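3. Dispositif expérimental et protocole

3.1. Éléments étudiés

L'étude porte sur les ralentisseurs modulaires en caoutchouc recyclé, destinés aux voies intérieures des sites logistiques et aux parcs de stationnement couverts. Ces produits sont assemblés sur place à partir de modules courants et de deux embouts, emboîtés par un profil à queue d'aronde et fixés au support par des ancrages mécaniques. La littérature traite surtout de leur effet sur la vitesse des véhicules légers. La tenue de la fixation sous un trafic lent, mais lourd et répété, est beaucoup moins documentée, alors que le desserrage des ancrages constitue le premier motif de dépose relevé par les exploitants consultés en préparation de ce travail.

Deux gammes ont été retenues. La première, fournie par Dusard, utilise des modules pleins de 50 mm de hauteur, avec des inserts jaunes rétroréfléchissants encastrés dans la face d'attaque. La seconde, fournie par Jakubowski, présente la même hauteur nominale, mais sa sous-face est évidée par des canaux longitudinaux qui servent à la fois au passage de câbles et à l'écoulement des eaux. Les deux fabricants prescrivent quatre ancrages par module courant et deux par embout. Les modules ont été prélevés dans des lots de fabrication ordinaires, sans tri préalable, et stockés à plat dans le local d'essai jusqu'à la pose.

3.2. Sites et trafic

Les essais en place se sont déroulés sur deux sites. Celui de Hirkholm est une cour de transbordement en enrobé bitumineux, ouverte aux intempéries et parcourue par des ensembles articulés à vitesse réduite. Celui de Drimcombe est un parc couvert à dalle de béton lissé, fréquenté par des véhicules légers et par quelques utilitaires de livraison. Sur chacun, les deux gammes ont été posées en série sur la même voie, à une distance suffisante pour que les véhicules retrouvent une allure stabilisée entre deux franchissements.

La pose a eu lieu le 4 août 2021 à Hirkholm et la semaine suivante à Drimcombe. Les perçages ont été exécutés à sec, puis soufflés et brossés avant l'introduction des chevilles. Le serrage initial a été appliqué à la clé dynamométrique, en croix, à 40 N·m pour l'ensemble des ancrages, valeur comprise dans les plages prescrites par les deux fabricants. Aucun resserrage n'a été pratiqué pendant la campagne, y compris lorsque la perte de couple était manifeste.

Le trafic a été enregistré par des boucles inductives placées en amont de chaque série. Les données de Hirkholm comportent une lacune de deux jours, imputable à une coupure d'alimentation; elle a été comblée par la moyenne des jours ouvrés correspondants. Les deux jours concernés ont été exclus de l'analyse des vitesses.

3.3. Mesure du couple résiduel

Le couple résiduel a été déterminé par la méthode du marquage. Un trait de repère est tracé sur la tête de vis et prolongé sur la rondelle; la vis est desserrée d'un huitième de tour, puis ramenée à la position repérée, et le couple nécessaire à ce retour est relevé. La méthode modifie légèrement l'état de l'ancrage. Pour cette raison, chaque ancrage n'a été contrôlé qu'une fois, et les ancrages à contrôler à chaque visite ont été tirés au sort avant le début des essais.

Le rang de l'ancrage dans le module (amont ou aval par rapport au sens de circulation) a été consigné, de même que sa position par rapport à la bande de roulement. Les valeurs inférieures à la limite basse de la clé ont été codées comme nulles. Ce choix tend à surestimer la perte moyenne, mais il évite d'introduire une valeur arbitraire pour des ancrages qui n'assurent plus de fonction mécanique.

3.4. Essais de laboratoire

Un banc à rouleau chargé a servi à isoler l'effet du passage répété de celui des conditions climatiques. Les modules y sont fixés sur un bloc de béton, dans les mêmes conditions de perçage et de serrage que sur site. Une série d'essais comprend 200 passages consécutifs à charge constante, suivis d'un repos d'une heure puis d'un relevé de déplacement en quatre points. Les séries ont été conduites à une température ambiante de 22 °C.

Le déplacement horizontal de chaque module par rapport au support est mesuré à l'aide de comparateurs fixés au bloc. On distingue le déplacement réversible, qui disparaît pendant la phase de repos, et le déplacement permanent, qui traduit soit une ovalisation du trou de fixation dans le caoutchouc, soit un glissement sous la rondelle. Les deux mécanismes se séparent après démontage, par examen de l'empreinte de la rondelle.

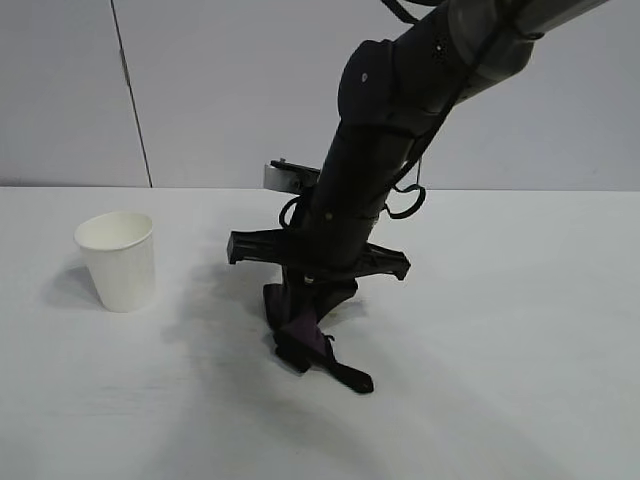
3.5. Traitement des données

La perte de couple est exprimée en proportion du couple initial. Les deux gammes ont été comparées au moyen d'un modèle linéaire mixte, avec la gamme, le rang de l'ancrage et le trafic cumulé en effets fixes, et le module en effet aléatoire. Le site n'a pas été introduit comme facteur : avec deux niveaux seulement, confondus avec la nature du support et la composition du trafic, son coefficient n'aurait pas d'interprétation utile. Les analyses sont donc présentées séparément pour Hirkholm et pour Drimcombe.

Les résidus ont été examinés graphiquement. Une hétéroscédasticité modérée apparaît pour les trafics cumulés les plus élevés; une transformation logarithmique du trafic la réduit sans modifier le sens ni l'ordre des effets. Les résultats rapportés ci-après reposent sur la variable transformée.

4. Résultats

4.1. Perte de couple en service

À Hirkholm, la perte de couple est rapide pendant les premières semaines, puis ralentit nettement. Les deux gammes suivent une évolution de même forme. Les ancrages aval perdent davantage que les ancrages amont, et cet écart est plus marqué pour les modules évidés. Les relevés d'octobre montrent une légère reprise de la perte, concomitante avec les premières nuits froides, sans que le protocole permette d'attribuer cet effet à la température plutôt qu'à l'humidité du support.

À Drimcombe, la perte reste faible sur toute la durée de l'observation. Aucun ancrage n'y a atteint la limite basse de la clé. L'effet du rang est du même signe qu'à Hirkholm, mais son intervalle de confiance recouvre zéro pour les modules pleins. La position par rapport à la bande de roulement n'a d'effet décelable sur aucun des deux sites, ce qui s'explique en partie par la dispersion latérale des trajectoires - les conducteurs de véhicules légers s'écartent volontiers vers les embouts, où la hauteur diminue.

4.2. Déplacement des modules sur banc

Sur banc, le déplacement permanent apparaît dès la première série pour les modules évidés, et à partir de la troisième pour les modules pleins. Dans les deux cas, il se produit dans le sens de rotation du rouleau. L'examen après démontage met en évidence un glissement sous rondelle pour les modules pleins. Pour les modules évidés, l'empreinte est à peu près fixe et c'est le trou de fixation qui s'allonge, la matière étant moins bien retenue au voisinage des canaux.

Le remplacement de la rondelle d'origine par une rondelle large supprime presque entièrement le glissement des modules pleins. Il est sans effet mesurable sur l'ovalisation. Une douille métallique insérée dans le trou, essayée sur un nombre réduit de modules évidés, retarde l'apparition du déplacement permanent, mais entraîne un amorçage de fissure en bord de douille sur l'un d'entre eux. Cette configuration n'a pas été poursuivie.
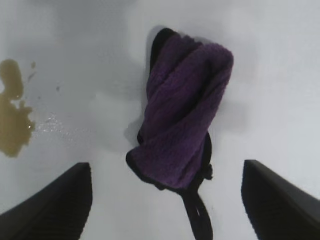

Figure 1 - Serviette éponge violette pliée, à liseré noir, sur une surface lisse gris-blanc.

4.3. État des inserts rétroréfléchissants

Les inserts ont été examinés visuellement à chaque visite, avant puis après nettoyage à l'eau claire. La perte d'aspect constatée avant nettoyage est due pour l'essentiel au dépôt de gomme et de poussière minérale. Elle est forte à Hirkholm et limitée à Drimcombe. Après nettoyage, les inserts des deux gammes retrouvent un aspect proche de l'état initial, à l'exception de ceux placés dans l'axe des roues à Hirkholm, qui présentent des rayures orientées dans le sens de circulation.

Deux inserts se sont décollés sur les modules Dusard, tous deux sur des éléments d'extrémité. Aucun décollement n'a été observé sur les modules Jakubowski, dont les inserts sont moulés avec la masse. L'effectif est trop faible pour fonder une comparaison statistique et l'observation est donnée à titre indicatif.

4.4. Limites

La durée de la campagne ne couvre pas un cycle annuel complet. L'effet du gel et celui du passage d'une lame de déneigement n'ont donc pas été étudiés. La charge à l'essieu n'a pas été mesurée sur site, mais seulement estimée d'après la classe de véhicule restituée par les boucles, avec une incertitude importante pour les ensembles circulant à vide. Enfin, la méthode du marquage suppose que le frottement sous tête reste comparable entre la pose et le contrôle. Cette hypothèse est plausible à Drimcombe; elle est plus discutable à Hirkholm, où une corrosion superficielle a été relevée sur plusieurs rondelles dès la deuxième visite.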